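Temps de lecture : 3 minutes

Rapport d'avancement – série animée « Benbridge », deuxième saison
Pour : Joelle Nseir, fonds Obeidat
De : Nisreen Sabbagh, production déléguée
18 mai 2026

Vous m'avez demandé un point franc avant le versement de la deuxième tranche. Le scénario avance, la fabrication un peu moins, et je ne partage pas l'optimisme du planning que Skavum vous a transmis.

Écriture. Les textes de la saison sont livrés, sauf celui de l'épisode hommage au personnage de la bibliothécaire. Tamsin Lyons en a rendu deux versions. La première réglait la disparition du personnage en une réplique, la seconde y consacre tout l'épisode. La chaîne préfère la seconde. Je la trouve longue, et je doute que des enfants de sept ans tiennent jusqu'au générique de fin. Une lecture à voix haute est prévue avec les comédiens, on tranchera après.

Voix. Ayman Harb a enregistré 185 répliques sur les 360 de son rôle. Le studio parle d'un rythme « confortable ». Je note surtout que les scènes de groupe ont toutes été repoussées, alors que ce sont elles qui réclament des reprises. Le remplacement de la voix du proviseur n'est toujours pas signé. Deux essais ont été écoutés, aucun ne m'a convaincue, et l'agent du candidat préféré ne répond plus à nos messages.

Décors et accessoires. Komex a remis presque 200 planches. Le bureau et la cour sont validés. La cantine est à reprendre, les proportions changent d'un plan à l'autre. 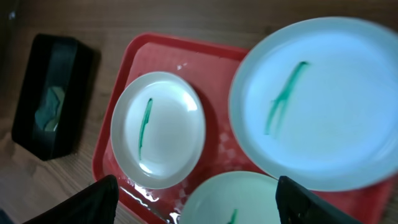
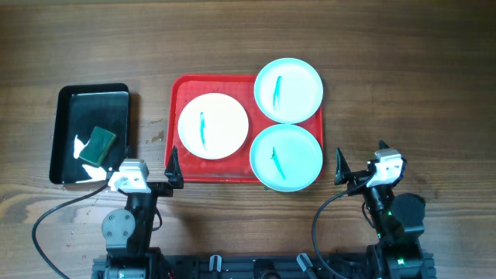
Plateau rouge et vaisselle ronde sur la table en bois.

Animation. Skavum annonce trois épisodes terminés. J'en ai vu un. Les deux autres m'ont été montrés sans le son et avec des plans encore au stade du brouillon, ce que je n'appelle pas « terminé ». Fadi Nimri m'assure que l'équipe rattrapera son retard en juillet – il m'avait dit la même chose pour la première saison, et nous avions fini par sacrifier le générique alternatif.

Musique. Rien à signaler, sinon que la chanson de fin plaît à tout le monde sauf à la chaîne, qui la juge triste. Elle accompagne un hommage. J'ai demandé des remarques écrites et je les attends.

Budget. Les dépenses suivent les prévisions, mais cela tient en partie aux séances de groupe non encore facturées. Je déconseille d'y voir une économie. Le poste mixage est sous-évalué à mon avis, et je vous enverrai un chiffrage dès que le studio aura confirmé ses tarifs.

Demande. Je propose que la deuxième tranche soit versée en deux fois : une part maintenant pour les voix, le reste à la remise de trois épisodes visibles en entier, son compris. Skavum n'aimera pas cette condition. Tamsin Lyons et moi la jugeons raisonnable, et je peux la présenter moi-même à Fadi Nimri si vous donnez votre accord.

Contact : bureau de production Benbridge | © 2026 Tous droits réservés | Haut de page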